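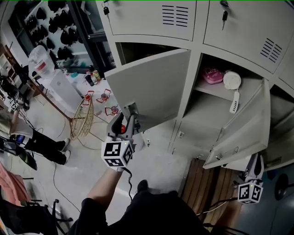

Chapter 4
Articulated Objects: Doors, Latches and Keys

Ubaldo Parisi

4.1 Purpose of the chapter

The previous chapter dealt with objects that are free to move in any direction once they have been lifted. A cup, a block or a folded towel can be carried along many paths, and the student team had only to choose one that avoided the table. A locker door is a different kind of object. It is fixed to a cabinet by a hinge, and every point on it is limited to a circular arc around that hinge. A gripper that holds the edge of the door must follow the same arc. If it does not, it will slip, or it will load the hinge and the fingers with a force that does no useful work.

This chapter follows the second unit of the Plokstead course project, in which students record door-opening and door-closing tasks with hand-held grippers and use the recordings to train a motion policy. The unit assumes that the reader has finished the calibration exercises in Chapter 3 and can recover the pose of a marker cube from a single view.

4.2 The task

A bank of metal lockers was chosen as the work object for this unit. Lockers are common in schools, the doors in one bank are nearly identical, and the task can be reset by hand in a few seconds. They also present four problems that the earlier table-top tasks did not.

First, the surface is flat and nearly uniform in color. Pale gray sheet metal gives a vision system few features to track, apart from ventilation slots, keyholes and edges. Second, the hinge axis is hidden or hard to see when the door is closed, so its position must be inferred from motion. Third, a key left in a lock projects from the front of the door and may be struck by the fingers. Fourth, adjacent doors interfere with each other. A door that has been left open takes up space that the gripper may need in order to reach its neighbor.

Students should record the state of every door in the work area before each trial, including those that will not be touched. A policy trained only on trials in which the adjacent doors are closed should be expected to perform poorly when one of them is open.

4.3 Geometry of the hinged door

Let r be the distance from the hinge axis to the grasp point and let θ be the opening angle, measured from the closed position. With the origin on the hinge axis, the x axis along the closed door and the y axis pointing out of the cabinet, the grasp point is given by

x = r cos θ
y = r sin θ

The height of the grasp point is constant for a vertical hinge. The orientation of the gripper must rotate through the same angle θ if the grasp is rigid. In practice most operators allow the fingers to pivot slightly on the edge of the door, so that the wrist turns through a smaller angle. This is comfortable for the operator but complicates the fitting of the arc – the grasp point is then no longer fixed with respect to the marker cube.

The class data set for this unit contains 358 trials. In 33 of them the grasp point moved far enough along the door edge that a single value of r could not be fitted. These trials were kept in the data set and labeled, and are used in Exercise 4.6.

4.4 Two-handed operation

The operator carries one gripper in each hand. For a single door the second gripper may appear to be unnecessary, and several teams left it out in early trials. The written procedure now requires both grippers in every trial, with the idle hand held clear of the path of the door. This keeps the format of the recordings the same for one-door and two-door tasks and gives the policy examples of an arm that correctly does nothing.

The head view and the gripper tracks are aligned in time with the Posier utility described in Appendix B. Teams that use Dafis for annotation should export after alignment.

4.5 Preparing the work area

Clear the floor in front of the lockers for a distance of at least one full door width beyond the operator's feet. Route cables behind the operator where possible. Keys may be left in their locks, but the log must state which locks hold one. Items inside a compartment should not be moved between trials in the same set.

The log sheet for this unit was revised in September 2021, and earlier versions lack the column for adjacent door state. Section 4.6 begins with the estimation of the hinge axis from three recorded poses.

Related chapters
Chapter 3: Marker Cubes and Camera Calibration
Chapter 5: Drawers and Sliding Lids
Chapter 7: Training a Policy with Kelleo
Appendix B: Time Alignment with Posier

4 shares
2 comments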